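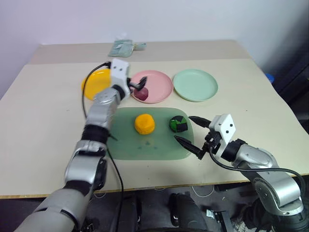 Turnden Opens Enrollment for Summer Meal Program, Adds Second Kitchen

4 min read

TURNDEN, March 30, 2026 – Families in the Turnden school district can now sign up for the summer meal program, which will serve breakfast and lunch on weekdays once classes let out. The district has added a second kitchen this year, at Paucar Elementary, and has changed how lunches are ordered and picked up.

Enrollment is open to any child age 18 or younger who lives in the district. There is no income requirement and no charge for the meals. Children do not have to attend a Turnden school to take part, and those who are homeschooled or who will start kindergarten in the fall are included.

Last summer the program enrolled 398 children and served all of its meals out of the high school cafeteria. Food for the outlying pickup sites was loaded into insulated carriers and driven out in the middle of the morning. On the longest route, lunch left the building more than an hour before it was served, and that limited what could go on the menu.

With the Paucar kitchen in use, food for the north side of the district will be cooked on the north side. Hot lunches will be offered four days a week at every site, up from two. Fridays will stay cold, with sandwiches or wraps, fruit, a vegetable and milk.

"Parents told us the food was fine but there was too much turkey on a roll," said Theda Lindemann, director of food services for the district. "They were right. We had a menu built around what would survive the van. Now we can do baked chicken, rice and beans, pasta, and have it come off the line when the kids are standing there."

The Paucar kitchen was closed for most of the school year while the floor drains and the exhaust hood were replaced. The work was paid for out of the building fund approved by voters and was finished this month. The room had not been updated since the school was built, and the old hood could not handle more than one oven at a time. A new walk-in cooler has also been put in, along with a dish return window that opens onto the cafeteria.

Meals will be served at 14 sites this summer. Most are at schools and parks used in past years. New locations are the Destisport recreation center, where children in the swim and tennis camps can eat without leaving the building, and the community room at the Drunance Apartments. The library site will move from the front lawn to the covered patio on the east side.

Breakfast will be served from 8 to 9 a.m. and lunch from 11:30 a.m. to 12:45 p.m. Not every site serves breakfast. The full list is posted on the district website and will be mailed to households along with the spring report cards.

Families are asked to choose a home site when they enroll, but a child may eat at any site on any day. Parents of children with food allergies should fill out the second page of the form and have it signed by a doctor. Forms on file from the school year will carry over and do not need to be turned in again.

Reusable plates will be used for seated meals at Paucar and at the high school. The parks and the other sites will continue to use paper trays. Lindemann said the district spent $1,720 on trash hauling for the program last summer, most of it for trays, and would like to bring that down.

"It's not a huge number, but I would rather spend it on peaches," she said.

The program will be closed for the July 4 holiday. Meals will also end early at the two campus sites during the last week, when the floors are waxed. Children who use those sites can go to Destisport or the library.

The district is hiring kitchen staff and site monitors for the summer. Shifts run from four to six hours. Applicants must be 16 or older, and a food handler card is required before the first day for anyone working in a kitchen. The district will pay for the class.

Enrollment forms are available at every school office and at the library. Questions may be directed to the food services office during school hours.

We use cookies to improve your experience on this site. By continuing to browse, you accept our cookie policy. Accept | Manage settings

Comments (4)

marcy_b
Is the Drunance site open to kids who don't live in the apartments? We are right across the road.

Turnden Food Services
Yes, any child can eat there. Please use the parking lot entrance.

R. Oakes
Glad about the hot lunches. My two got pretty tired of wraps by the end. Hope they keep the peaches.

northsidedad
Does the allergy form carry over if my son is changing schools in the fall? Called and got voicemail.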